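Search this site
Enter keywords
Go

Print this page | E-mail this page

About the Tableware and Drinkware Handling Room

Skakbridge is a packaging and tableware study workshop. We look at how bottles, cups and other small household containers are stored, set out, picked up and put back, and we write up what we find for manufacturers, canteens and training schools. The workshop was set up by Kerubo Nyamweya, who had spent the earlier part of her career in closure testing, and it still takes most of its method from that field. Zyanya Ayala joined as head of records and now runs the day-to-day schedule.

The workshop occupies the ground floor of the Dastine building. There is one handling room, one store, a wash area and a small office. Visitors come in through the side entrance and sign the book at the office window.

What we work on

Most of our work concerns containers that a person handles many times a day without much thought. A drink bottle has at least four areas of interest to us: the cap, the neck, the shoulder and the labeled body. Each behaves differently in the grip. A ribbed cap resists turning in the fingers. A narrow neck is easy to close on but leaves the weight hanging below. A rounded shoulder sheds a grip that is set too high. The body is the widest part and usually the softest, and on thin-walled bottles it will deform before it slips.

Cups are treated separately. We record rim diameter, wall taper, base diameter and mass, and whether the cup will rest on its side without rolling. Tapered cups roll in an arc, and the arc can be worked out from the rim and base diameters. This matters on a crowded table, where a cup on its side takes up more room than the same cup standing.

Bottles and cups are often studied together, as they are found together in ordinary use. A typical layout has one upright item and one lying item close to it, so that the upright item has to be taken without moving its neighbor.
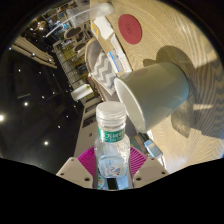 Clear bottle with white ribbed cap, gripped upright beside a cup on its side. Wood table.

Layouts are drawn from a printed list, currently 128 entries long. Each entry gives the items, their spacing and their orientation. The list was first compiled in the Becerra series and has been revised several times – mainly to remove layouts that duplicated each other when rotated.

The reference store

The store holds around 1000 containers, shelved by height and then by base diameter. Imported goods are kept with the rest and are not shelved by language or country of sale. Labels stay on. A label changes the surface under the fingers, and removing it would give a bottle that no customer ever handles. Neck bands and shrink sleeves also stay in place until they come away by themselves, at which point the item is relisted under a new number.

Glass and ceramic items are stored on the two lowest shelves. Items with chips or cracks are withdrawn. Dented plastic is kept, provided the dent is noted on the record card.

Fill level is recorded for every bottle before a session. We use empty, half and full. Caps are closed to the same torque each time with the Maltell bench driver, and the driver is checked each April.

Lighting and surfaces

Clear plastic is difficult to judge by eye. Reflections along the shoulder can be taken for an edge, and the true outline may be hard to find against a patterned surface. For this reason we do not standardize on one background. Work is done on wood, plain laminate, cloth and steel, in daylight as well as under the ceiling fixtures. Cast shadows are left as they fall.

Wood grain is noted as fine, straight or arched. The distinction was added at the request of the records office and applies to all cards written since.

Working with us

We accept containers for study from makers of any size. Please send 11 samples of each item, of which one is kept in the store permanently and the remainder are used. Samples should be as sold, with caps, bands and labels fitted. Drawings are helpful but not required.

Schools may book the handling room for half-day visits. The limit is 20 people, including staff. Sessions begin at 9:30 a.m. and cover measuring, record cards and the layout list. Closed shoes are required in the store.

Written reports are issued to the sender first. Summary tables without maker names are open to anyone and can be requested from the office – please quote the layout entry number if you have it.

Questions about samples go to Zyanya Ayala. Questions about method go to Kerubo Nyamweya.

Print this page | E-mail this page

Last updated: April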